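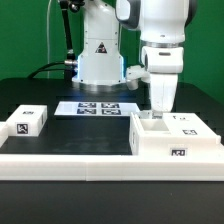

The Solance two-finger gripper has been on the arm since March, and the comparison with the Menov is now far enough along to write up. Both have a nominal stroke of 70 mm and both bolt to the same flange, so the swap is mechanically dull. The software side took longer. The Menov reports finger position on every cycle of the control loop. The Solance reports it when asked, and the reply can arrive two or three cycles late.

For slow approaches the delay doesn't matter. It matters when closing on a part with little clearance on either side, where the controller has to decide between "contact" and "still travelling" using a number that is already old. I ended up setting the threshold on motor current and using position only as a check afterwards.

Object poses come from the printed square markers on the parts. The flat card with the two-by-two grid is the reference: I solve for the card first and express everything else relative to it. If a camera gets bumped, the card moves in the image along with the parts and the offset cancels.
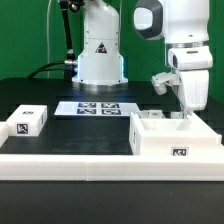 One reader of the last post wrote that the card was unnecessary, and that a proper hand-eye calibration would hold for months if the mounts were decent. Maybe so. My mounts are from Pisunbridge and they're decent, but I like being able to see the drift in the log instead of trusting that there isn't any. The card costs one sheet and a small amount of compute.

The same reader asked about steep viewing angles, which is a fair question. Markers on the top faces are much worse than the ones on the front faces. Detection still succeeds most of the time, but the rotation estimate flips between two solutions, and the planner then picks an approach that is mirrored. I now reject any top-face pose that disagrees with the front-face pose of the same part by more than a few degrees.
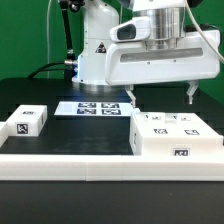

Gripper open over the larger box, reference card in front of the column.

I planned 2,000 grasp cycles for the Solance and stopped at 2,072, having forgotten to set the counter limit. There were 11 failures. Most were the late position reply, before I changed the threshold. The rest were placement errors with the part sitting slightly rotated against a finger.

The Menov did better on closing time and worse on grip repeatability. Its fingers have a little play when loaded off-centre, and a long part will pitch. You can take some of that out with the Tkachuk shim kit, at the cost of a few millimetres of stroke. Blocks that sit on top of the drawer cabinet are the awkward case for either gripper, as one finger has to go down behind the part where the front camera sees very little of it.
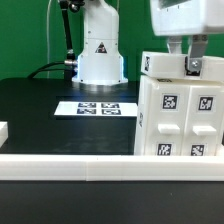
Controller settings

Current threshold: set per part, starting low and raised until false contacts stop.
Position poll: once after closing, once after the lift.
Approach speed: a quarter of maximum for the last stretch.
Pose filter: front-face markers first, top-face only as agreement.

The Solance stays on the arm for the drawer work. I still have to repeat the off-centre loading test with the newer Menov firmware, and the log format needs fixing before then so the two sets of timestamps line up.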